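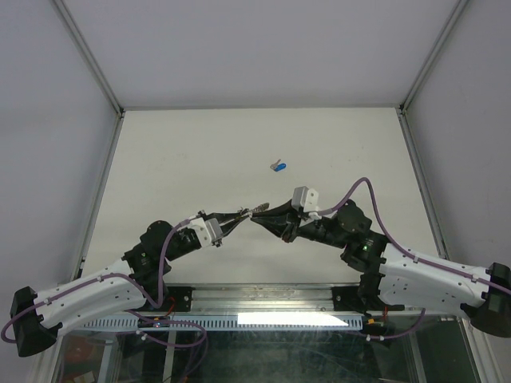

왼팔과 오른팔의 그리퍼 끝이 만나는 곳에 은색 열쇠, 뒤쪽에는 파란 머리 열쇠

스토너소프 오픈데이, 자주 물어보시는 것들

안녕하세요, 볼리트포트에서 견학 안내를 맡고 있는 사람입니다. 2022년 4월 30일 토요일에 스토너소프 작업동 문을 열어요. 지난 10월 행사 때 제 메일함이 거의 같은 질문으로 가득 찼던 터라 이번엔 미리 모아서 적어 둡니다. 제가 아는 만큼만 썼고, 모르는 건 모른다고 썼어요. 중간중간 샛길로 빠져도 이해해 주세요!

그날 가면 뭘 보게 되나요?

제일 인기 있는 건 역시 양팔 로봇 시연이에요. 로봇 팔 두 대가 하얀 벽으로 둘러싸인 작업 칸 안에서 마주 보고 있고, 둘이 같이 열쇠를 다룹니다. 공장에서 커다란 팔이 차를 번쩍 드는 영상을 떠올리고 오시는 분들은 처음에 좀 당황하세요. "어, 열쇠요?" 하시거든요. 그런데 막상 서서 보시면 자리를 잘 안 뜨세요. 저도 처음 봤을 때 커피가 다 식도록 서 있었습니다.

시연 말고는 세네비라트네 동에서 부품 전시가 있고, 그리퍼 손가락을 직접 만져 볼 수 있는 탁자도 하나 둡니다. 전원은 연결하지 않은 전시용이라 마음껏 벌렸다 오므렸다 하셔도 돼요.

왜 하필 열쇠예요?

이 질문 정말 많이 받아요. 저도 궁금해서 시연을 준비하는 프라나브 콘도카르 씨한테 물어봤더니 "얇고, 납작하고, 미끄럽고, 한쪽만 삐죽삐죽해서"라고 하더라고요. 판판한 바닥에 놓인 열쇠를 집으려면 사람도 손톱을 세우잖아요. 로봇 손가락에는 손톱이 없으니 집는 각도를 꽤 따져야 한답니다. 게다가 누구나 주머니에 하나씩 갖고 다니는 물건이라 어린이 관람객한테 설명하기도 좋고요. 얼마나 어려운 일인지 궁금하시면 집에서 젓가락으로 해 보세요. 저는 세 번째에 포기했습니다.

팔 두 대가 서로 부딪치지는 않나요?

그리퍼 끝이 닿을락 말락 할 만큼 가까이 가니까 보는 사람이 더 조마조마해요. 물건을 한쪽에서 다른 쪽으로 건네는 동작을 연습할 때는 어차피 가까이 붙을 수밖에 없고요. 준비 기간에 살짝 닿은 적은 있다고 들었어요. 그럴 땐 멈추고, 팔을 벌리고, 다시 시작합니다. 혹시 보고 계실 때 멈추더라도 고장 났나 보다 하고 가 버리지 마세요. 대개 금방 다시 움직여요.

양쪽 손가락 모양이 다르게 보이는데 같은 건가요?

눈썰미 좋은 분들이 꼭 물어보세요. 보는 자리에서는 왼쪽 그리퍼가 가느다란 손가락처럼, 오른쪽은 넓적하다가 끝으로 갈수록 뾰족해지는 깔때기처럼 보입니다. 보는 방향 탓인지 부품 자체가 다른 건지는 제가 함부로 말씀 못 드리겠어요. 질문 시간에 프라나브 씨한테 물어보시면 아주 좋아할 겁니다. (부품 이야기만 나오면 말이 길어지는 편이니 시간 여유는 두시고요.)

보라색 줄은 뭐예요?

케이블이에요. 하얀 팔 부분에 작은 하얀 클립으로 고정돼 있고, 오른쪽은 팔 위로 높이 둥글게 넘어갑니다. 팔이 이리저리 돌아가려면 줄에 여유가 있어야 해서 팽팽하게 당겨 놓지 않는대요. 색깔에 무슨 뜻이 있느냐는 질문도 받았는데, 그건 저도 몰라요. 예뻐서였으면 좋겠네요.

초록 불은요? 켜져 있으면 가까이 가도 되나요?

안 됩니다! 오른팔 관절에 작은 초록 불이 보이실 텐데, 관람객용 신호등은 아니에요. 불 색깔과 상관없이 바닥에 붙여 둔 노란 줄 뒤에서 봐 주세요. 작업 칸 앞쪽이 투명한 판이라 거기서도 잘 보입니다. 판에 손이나 이마를 대지 말아 주시고요. 작년에는 제가 하루 종일 닦았어요.

열쇠만 계속 집나요?

시연은 열쇠가 주인공이지만 다른 걸 물려 볼 때도 있어요. 두 그리퍼 끝 사이에 작은 회갈색 물건이 물려 있고 파란 머리 열쇠는 그 너머 판 위에 누워 있는, 그런 장면도 있죠. 관람객이 가져온 물건을 집어 달라는 부탁은 죄송하지만 받지 못합니다. 지난번에 젤리를 들고 온 친구가 있었는데, 저도 보고 싶었지만 참았어요.
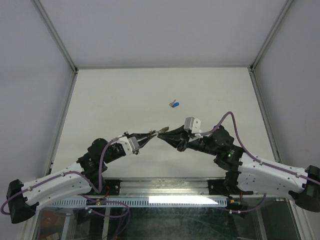
시연은 얼마나 걸려요?

한 회가 10분이고, 끝나면 자리에서 바로 질문을 받습니다. 전체 견학 코스는 90분으로 잡아 두었어요. 그보다 빨리 나가셔도 되고, 시연만 보고 가셔도 됩니다. 반대로 시연을 또 보고 싶으시면 줄 뒤로 다시 서 주세요. 몇 번을 서시든 환영이에요.

예약해야 하나요?

네, 푸불라우 예약 페이지에서 시간대를 골라 주세요. 입장은 무료예요. 10월에는 예약 없이 열었다가 200명 넘게 한꺼번에 몰려서 복도에서 오래 기다리신 분들이 많았습니다. 그때 기다리다 그냥 돌아가신 분들께는 아직도 마음이 쓰여요. 이번에는 시간대별로 나눠 받으니까 훨씬 나을 거예요. 못 오시게 되면 꼭 취소를 눌러 주세요. 그 자리가 바로 다음 분께 넘어갑니다.

아이랑 가도 괜찮을까요?

물론이죠! 나이 제한은 없고, 초등학생까지는 어른이 함께 계셔야 합니다. 작업 칸 높이가 좀 있어서 키가 작은 친구들을 위해 발판을 놓아 둘게요. 소리는 생각보다 조용한 편이라 아기가 놀라는 일은 별로 없었어요. 오히려 잠드는 아기가 있었습니다. 유아차는 입구 옆에 두고 들어오시면 되고요.

직접 조종해 볼 수 있어요?

시연용 팔은 안 돼요. 제일 많이 실망하시는 대목이라 미리 말씀드려요. 대신 세네비라트네 동에 관절이 하나뿐인 작은 연습용 장치가 있어서 손잡이로 움직여 볼 수 있습니다. 단순해 보여도 은근히 승부욕이 생겨서, 저희 직원들도 점심시간에 몰래 가서 하고 있어요.

사진이나 영상 찍어도 되나요?

네, 편하게 찍으세요. 플래시만 꺼 주세요. 위쪽 조명이 꽤 밝아서 앞쪽 투명한 판 너머로 찍으면 반사가 좀 생기는데, 옆으로 반걸음만 비켜서 찍어 보세요. 다른 관람객 얼굴이 나온 사진을 올리실 때는 먼저 물어봐 주시고요.

설명은 누가 해 주시나요? 어려운 말이 많이 나올까요?

오전에는 프라나브 씨, 오후에는 괴르 오언(Gwawr Owen) 씨가 진행합니다. 프라나브 씨 시간은 기계 쪽 이야기가 많고, 괴르 씨 시간은 동작을 어떻게 가르치는지에 더 가까워요. 두 분 다 처음 듣는 사람 기준으로 시작하니까 겁먹지 마세요. 저도 이쪽 전공이 아닌데 옆에서 듣다 보니 이 페이지를 쓰고 있네요. 학교 과제 때문에 자세한 이야기가 필요한 학생은 예약할 때 메모 칸에 적어 주시면 제가 미리 전해 둘게요.

주차장 있나요? 버스는요?

건물 뒤편에 있는데 넓지는 않아요. 2번 버스가 정문 앞에 서니까 웬만하면 버스를 권해 드립니다. 휠체어를 쓰시는 분은 뒷문 쪽이 경사가 완만하고 시연장까지 턱 없이 이어져요. 도착해서 벨을 눌러 주시면 제가 나갈게요.

먹을 건 있어요?

로비에 차와 커피, 비스킷이 있습니다. 시연장 안으로는 뚜껑 있는 물병만 들고 들어갈 수 있어요. 점심은 따로 준비하지 않으니 든든히 드시고 오세요.

그날 못 가면 또 기회가 있나요?

다음 오픈데이는 아직 날짜를 못 정했어요. 정해지면 이 페이지 맨 위에 올릴게요. 학교나 동아리 단체 견학은 평일에도 받고 있으니 예약 페이지의 단체 문의로 희망하는 날을 두어 개 적어 보내 주세요. 답장은 제가 하는데, 행사 주간에는 조금 늦을 수 있습니다.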